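Choosing a Carton Size for Small Parcels
How to measure, calculate and test before you order in bulk
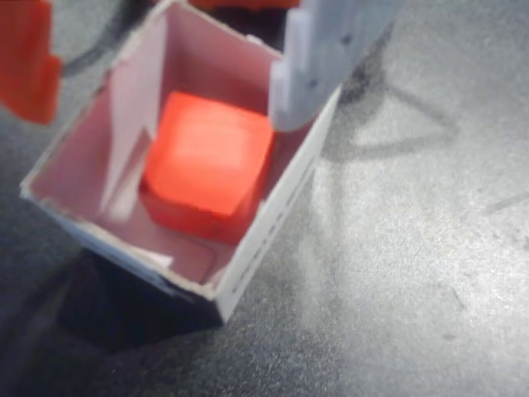 Reading time: 3 min

Most damage claims on small parcels start with a carton that was picked by eye. The method given in this guide takes a ruler, a kitchen scale and one sample carton. It applies to single items and to sets packed together, up to the weight limit printed by the carton maker.

Step 1. Measure the item

Measure length, width and height at the widest points, including handles, lids and cords. Work in millimeters and write the figures down in that order. For a soft item, fold it the way it will ship and measure the folded bundle. Do not round down.

If the item has a retail box, measure the box and ignore the contents.

Step 2. Add clearance

Add cushioning on all six sides. Sturdy items need 20 mm per side, which means 40 mm on each dimension. Glass, ceramics and anything with a screen need 50 mm per side. Books and flat metal parts can go down to 10 mm if the corners are wrapped.

Worked example: a ceramic soap dish measures 120 x 90 x 35 mm. With 50 mm per side, the minimum inside size is 220 x 190 x 135 mm.

Step 3. Convert inside to outside

Carton makers list inside dimensions. Carriers charge on outside dimensions. Single-wall board adds 6 to 8 mm to length and width, and more to height where the flaps overlap. Measure a closed sample carton if you have one. Grudex prints both sets of figures on its size chart; the Skallow chart gives inside sizes only.

Step 4. Calculate dimensional weight

Multiply outside length, width and height in centimeters, then divide by the carrier's divisor. Divisors differ between services, so check the current rate sheet. The higher of actual weight and dimensional weight is the one billed. On a light item, a carton one size too large can cost more than the carton itself.

Step 5. Choose the void fill

Crumpled kraft paper suits most items under 2 kg. Fill the bottom first, place the item, then fill the sides and top until the flaps meet with slight resistance. Loose fill settles in transit and should be overfilled. Air pillows work in large gaps – they do little in gaps under 40 mm.

Step 6. Test the packed carton

Tape the carton and shake it gently next to your ear. Any movement means more fill. Then drop it from waist height onto a hard floor: once on a bottom corner, once on each of the three edges that meet there, and once on each face. Open it and inspect the item. Use a reject or a dummy of the same weight if the product is expensive.

Step 7. Order

Order a pack of 100 before committing to a pallet. Keep the number of stock sizes low. Ludmila Havlíček reduced the Urkolon packing bench to 12 sizes with this method and still ships the full catalog.

Record for each product: carton size, fill type, packed weight, test date. Repeat Step 6 whenever the board grade or supplier changes.

Last revised March 2021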